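Goh opens table-setting course for robot teachers

Training group Goh has started a short course for people who want to teach household tasks to robot arms by remote control. The first group has 19 places, and all of them were taken before the end of April.

The course is built on Otetti, the control software that Goh has used in its own workshop for two years. The student holds a pair of small leader arms, and the two working arms follow each movement of the hands. The joint positions and the pictures of all cameras are saved together as one demonstration. Later a program learns from many such demonstrations how to do the task without a person.

For the beginning, Goh has chosen table setting. The task looks easy, but it includes soft things, thin things and shiny things, and each of them asks for a different way of gripping.

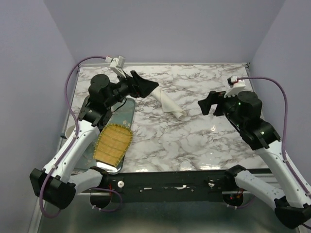

Two arms at the marble-patterned table, with the napkin, the tray and the woven mat

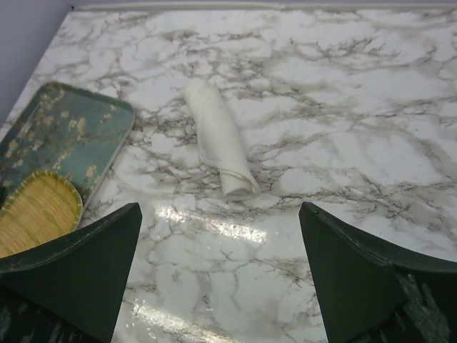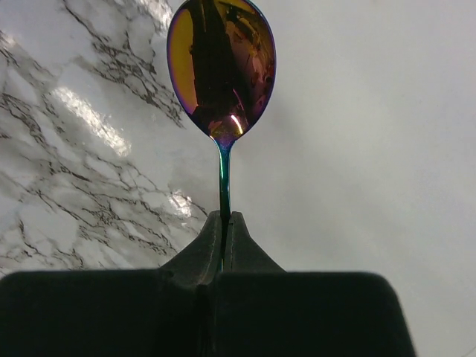

The spoon, held by its stem between the fingertips

NALAMECK, May - Students of the new course spend most of their time at the table and only a small part in the classroom. After a first lesson of 19 minutes about safety and the emergency stop, everybody takes a turn at the leader arms.

The napkin comes first. A rolled cloth has no fixed shape, and when the fingers close too far from the middle, one end hangs down and the roll can open. The teachers ask students to go slowly in the last part of the approach and to look at the wrist camera picture, where the distance between the fingers and the cloth is easier to judge than from the fixed camera.

The spoon is considered the harder exercise. Its stem is narrow, so a small mistake in the angle makes it turn in the grip. Its polished surface also gives the cameras reflections that change with every movement of the arm. Goh decided to keep the shiny spoon in the course, as people have such spoons at home and the learned program should be able to deal with them.

A student should finish nearly 375 demonstrations before the end of the course. Not all of them must be perfect. A demonstration in which the student loses the grip and then corrects it calmly is kept and gets a separate label - the teachers find these useful, as they show the arms how to recover. A demonstration with a long pause or with sudden movements is deleted, and the student repeats it.

The course takes 5 weeks, with evening lessons from 6 p.m. No knowledge of programming is needed. According to Goh, good hands and patience are more important, and among the students of the first group there are cooks, a dental assistant and a retired tailor.

The recordings will be used by Gruditz, a project which prepares robot arms for the kitchens of small guest houses. Gruditz pays a part of the course cost and receives the demonstrations in return. Students sign an agreement about this before the first lesson. Their faces and voices are not recorded.

A second group is planned for the fall, with nine places only, and it will work with plates and glasses. Registration opens in August at the Goh office in Nalameck. People who were on the waiting list for the first group will be asked first.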